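Wipe the Sink Last, and Wipe It Every Time

The bathroom sink is the most used thing in most homes and the least cleaned. We run water in it all day and assume the water does the job. It doesn't. Soap dries on the sides, toothpaste dries near the drain, and by the weekend there is a gray ring that takes real scrubbing.

My position is simple. A sink should be wiped with a plain cloth at the end of each use, and sprays should be kept for rare occasions. I have done it this way since last August, when we moved into the apartment on Long Street, and I have bought one bottle of cleaner in that time. In the old place I went through a bottle every few weeks.

The objection I hear most is time. Wiping a basin takes less time than waiting for the hot water to come through. You start at the rim, go down the sides, and finish on the floor of the basin by the drain, where the dirt ends up anyway. The cloth goes over the edge of the tub to dry.
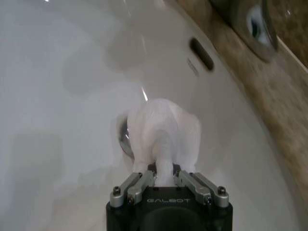
The second objection is laundry. I use two cloths a week and they go in with the towels. They add nothing to the number of loads. I would not use the disposable wipes that Wovel and others sell for this. They cost more, they leave a film on a white basin, and they should never go down the toilet, whatever people do with them.

I also disagree with the advice to leave a strong cleaner sitting overnight. It can be hard on the finish around a metal drain, and once that finish is dull you can't wipe it back. A damp cloth and a little dish soap will take off a day's worth of residue. It won't take off a month's worth, and for that you will need something stronger and half an hour.

Color matters more than I expected. A white cloth shows what it has picked up, so you know when to change it. The dark ones I bought first looked clean for days and smelled otherwise. I cut them up for the garage.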